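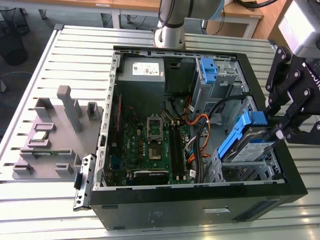
The Ranska teardown kit comes out of its carton with the arms already paired to the controller, so section 4 is really about getting the bench and the computer ready for a drive pull. I'm assuming you've done the levelling in section 3. Lay the tower flat on its side with the open face up and the drive bays to the right, leaving the fixture tray on the left part of the table, where there's room to set parts down without an arm crossing over the case. My tray already has a CPU in its little square holder, and that's fine, you don't need to clear it between jobs!

Tillwood Bench Notes
Home | Kits | Set-up | Spares | Forum
December 29, 2024
By the Ranska desk

4.1 Before the arm goes in

1. Shut the computer down, pull the mains lead and give it a few minutes. I go and make a cuppa.

2. Take the side panel off by hand. The Ranska has no routine for side panels, and I wouldn't try to write one.

3. Open Dramani (the control software) and load the tower profile. If yours isn't in the list, choose Generic Tower and teach the bay position yourself, as per section 6.

4. Set the approach speed to 25 mm per second. It'll go faster, sure, but on a case you haven't worked in before you want time to hit stop.

CAUTION: Keep one hand near the stop button whenever the arm is live, and keep the other one out of the bay. If you have to steady the case, stop the arm first.

4.2 Checking the cables

5. Jog the gripper until the wrist camera has the whole drive cage in view, then have a proper look at what's plugged in. A flat blue SATA cable looping off the drive is easy enough to spot, but the power leads below it can hide behind all sorts. Both have to come off before the arm pulls anything.

6. Press Hold in Dramani, wait for the light to go amber, and unplug them yourself. Grip the plug and leave the wires alone.

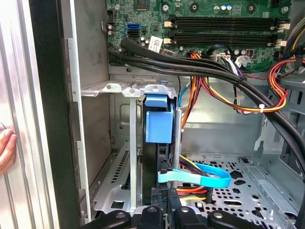

A reader on the forum asked whether the arm could do the unplugging too, as the Closirar fingertips are sold as fine enough for small connectors, and said theirs had managed it on a couple of old office towers. Fair question! I've had a go with the Closirar tips myself and they do get in there, but latching plugs need a squeeze and a pull together and I've snapped a latch that way. Until there's a supported routine I'm sticking with fingers.

NOTE: If you fit Closirar tips, redo the grip calibration (menu item 13). They sit 17 mm further out than the standard ones, and skipping this gives you error 307 the first time you close on anything.

4.3 Lining up on the drive

7. Release Hold and bring the gripper in slowly with the fingers apart. You're aiming the tips at the blue plastic bracket in the cage, never at the bare metal of the drive.

8. Watch for wires between the fingers and the bay. Towers like this Dell have yellow, red and black leads draped right beside the bracket, and they love to catch. If one's in the way, press Hold and tuck it aside.

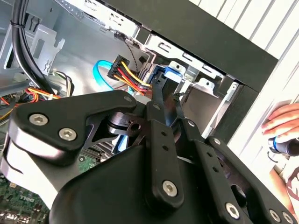
9. Close the gripper at the Light setting. Go up to Medium only if the carrier slips.

10. Tap Withdraw and let the arm take the drive straight out. If it stalls, tap Release, back off and check for a clip you've missed. Please don't just bump up the force (I've done it, and then I was ordering a new carrier).

11. Set the drive down on the anti-static mat and send the arm home. Error codes are in section 9, which got a good tidy-up in August.

Previous: Levelling the table | Next: Memory and CPU
25 shares | 13 comments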